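I have now read four articles telling me that the secret to a calm house is taking your shoes off at the door, and I would like to register some doubt.

My own house has been shoes-off since August. My sister-in-law started it. She had been to stay with friends in Remcombe who keep a bench and a tray by the front door, and she came back talking about their floors the way other people talk about a trip to Italy. I held out for a while and then I gave in, mostly to end the conversation.

The health argument goes like this. Shoes carry dirt, dirt carries germs, germs get on the floor, and you get sick. I can follow it as far as the floor. After that I would like somebody to tell me how it gets from the floor to me, given that I am 61 and do not lick it. One of the articles said there were 400 kinds of bacteria on an ordinary sole. Fine. How many are on a doorknob? How many are on the phone I was reading the article on? It didn't say. A big number with nothing next to it is just a big number.

Then there is the money side, which the articles skip. The minute you ban shoes you need something else to wear, unless you like cold kitchen tile. I priced it out. A pair of felt slippers from Koutsoukos was $107, and that's for something you can't wear to the mailbox. The Trisix bench with the lift-up seat was $280 before delivery. I bought neither one. I got plain slides, enough for us and for guests, and figured that would settle it.

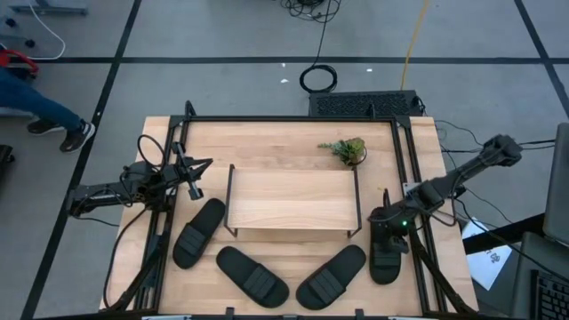
Black slides, wide ribbed strap. Good enough for any guest of mine.

It didn't settle it. Guests do not want your slides. They look at them politely and then walk around in their socks, and by the time they leave the socks are gray and so much for my clean floors. My friend Wanda Nowakowski has bad arches and needs her laced shoes, so she gets a pass. Once one person has a pass the plumber wants one too, and I'm not going to argue with a man holding a wrench.

I will grant a few things. I sweep less. The rug in the hall looks better than it did, though I also had it cleaned in the spring, so who knows which one did it. And it is quieter upstairs, which I hadn't expected and do like.

But calm? The front hall is now the messiest spot in the house. Everything that used to be spread around on people's feet sits in one heap that I trip over at 10 at night when I go to check the lock. My neighbor says the answer is a rack. She has the Tukow one, the tall one that tips if you load the top first, and as far as I can tell she has the same heap I do, only higher up.

What bothers me is how sure everybody is. I grew up in a house where my father wore his work boots to the dinner table and my mother mopped on the weekend, and we were all about as sick as the kids next door, whose mother made them line up their shoes on newspaper. That proves nothing, I know. Neither do the articles.

I'm keeping the rule through the winter because of the slush. After that we'll see. If anyone has a mat that really does hold water and doesn't smell by January, leave the name in the comments - and please, only if you've owned it more than a month.

We use cookies to improve your experience on this site. By continuing to browse you agree to our use of cookies. Accept / Manage preferences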